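Kelly Hartley learned to weave on a rigid heddle loom she bought from a neighbor for $80. It came with one reed, two shuttles and no instructions. Her first scarf was wider at one end than the other, and she still wears it.

She now sells dish towels and table runners under the name Paneck. Most are cotton, in plain weave or a simple twill, and she sticks to seven colors – more than that and the leftover cones pile up.
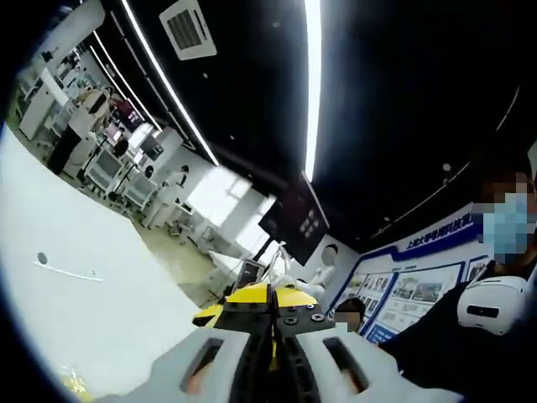 ## Warping takes the longest

A batch of towels means a full day of measuring and threading before any cloth gets made. Hartley works with Arlindo Siqueira, who dyes the yarn and winds the warps. He keeps notes on every dye bath, and a shade that comes out wrong goes into the hems.

They wove over 2,000 yards of yarn into the last batch. The next one is due in September, with a wider runner in undyed linen. Hartley has already sampled it twice and wants a looser sett before she orders more yarn.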